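Plestidus working group – demonstration and teleoperation
Minutes, January meeting

Present: Gwion Pugh (chair), Eifion Edwards (minutes), recording team, two from the Usach side by phone.
Apologies: policy training lead.
Opened 10:05.

1. Previous minutes

Accepted with one correction. Under item 4, the lag reported for the remote link was measured at the operator station, not at the arm. Edwards to fix the file copy.

Outstanding action on spare gripper pads is closed. Pads received and fitted.

2. State of the collection

The total now stands at 2084 accepted demonstrations across all tasks. Pugh asked that rejected takes be reported separately from now on, with the reason code, as the combined sheet hides the difference between a failed grasp and a recording fault. Agreed.

Drawer tasks are complete for this phase. Door tasks are behind. The recording team put this down to time lost on resets: each door take needs the door returned to its starting angle, and the angle gauge has to be read by a second person. Pugh asked whether the starting angle needs to be fixed at all. Training side would prefer a spread of angles, logged. Recording team to drop the fixed start for wall cabinets and log the angle at the first frame.

3. Remote control sessions

Kanari is the name now used for the leader-arm station in the small lab. The old name should not be used in file headers.

Operators report that the leader arms feel heavier after the firmware change. Edwards checked the gravity compensation values and found the left shoulder joint still on the defaults. Corrected before the meeting. Sessions recorded between the update and the correction are to be kept but tagged, because the operators slowed down and the timing is not comparable.

Discussion of hinge-side contact. Under remote control, operators almost never use the second arm on doors. They pull with one gripper and leave the other parked. The hand demonstrations show two-handed work in most takes. Usach asked whether this is a limit of the hardware or a habit. Pugh thought both: the right arm runs close to its elbow limit at wall cabinet height, and the training sheet for operators only describes a one-arm pull. Sheet to be revised.

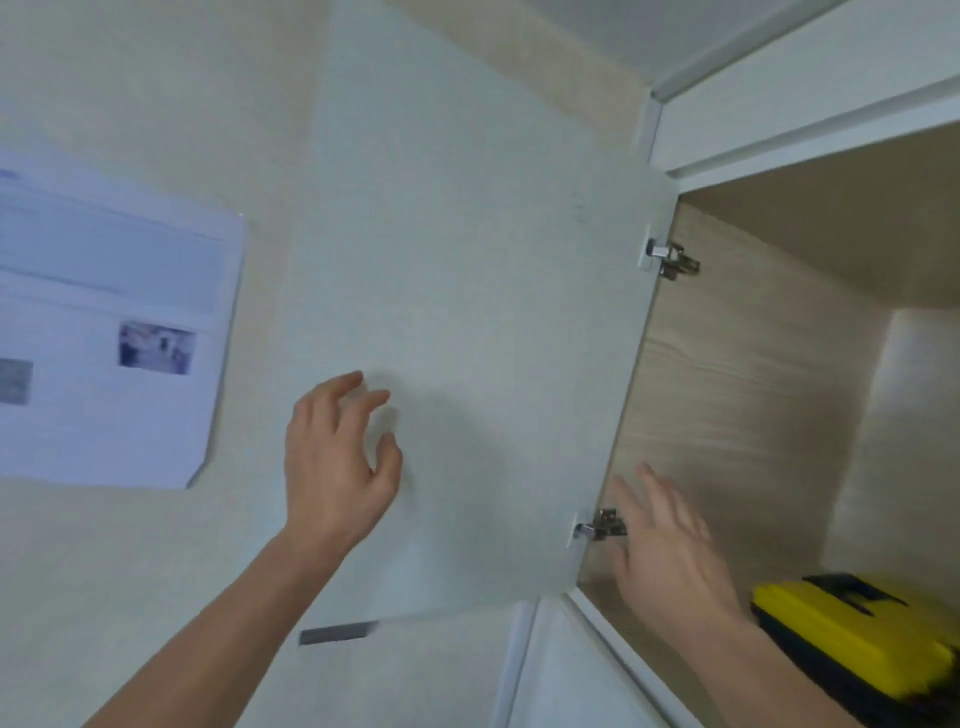 Labeling of two-handed takes took up most of the remaining time. The current scheme has one contact label per time step, which was adequate for drawers and is not adequate for doors. Edwards proposed separate label tracks for left and right, each with a state (free, approaching, in contact) and a target part. The overhead door take was used to test the wording. The left hand is raised to the flat face of the panel and the right is open, fingers toward the lower hinge. Under the old scheme both would be filed as "door". Under the new one they get "panel face" and "hinge side", and the state is left to the labeler, who has the full clip and the wrist data. Usach asked for "handle" to stay a separate target. Agreed. Where contact can't be settled from the video, the state is "approaching" and the take goes to second review.

Relabeling will cover the 29 door takes in the pilot batch first. If two labelers disagree on more than a handful, the definitions come back to this group before any more are done.

4. Camera height and view

Steep upward views are a problem for the hand tracker. With the head tilted back, the forearms enter low and the wrists are lost when they pass close to the body. Options raised:

Raise the operator on a 26 cm platform for wall cabinets.
Add a second camera at chest height.
Leave the view alone and accept the gaps.

Pugh was against the platform. It changes the reach, and the robot will not be standing on one. Chest camera to be tried on one operator, with the clock sync checked against the head camera before anything is recorded for keeps. Humphreys mount to be used – the clamp type slips.

5. Replay on the robot

Replay of hand demonstrations at 100 percent speed is still not permitted on doors. Half speed only, with a person at the stop button. Edwards noted that retargeted wrist paths come too close to the door edge on the hinge side, and that no replay is to be run there until the collision model includes the hinge bodies. The present model treats the door as a flat plate with a single axis.

Pugh to ask the modeling side for a revised door with concealed hinges.

6. Any other business

Calibration board is to go back on its hook after use.

Actions

Edwards: correct previous minutes; draft two-track label guide; tag affected Kanari sessions.
Pugh: revised door model; operator sheet, two-arm section.
Recording team: log starting angles; chest camera trial; separate reject report.
Usach: comments on label guide before the February meeting.

Closed 11:40.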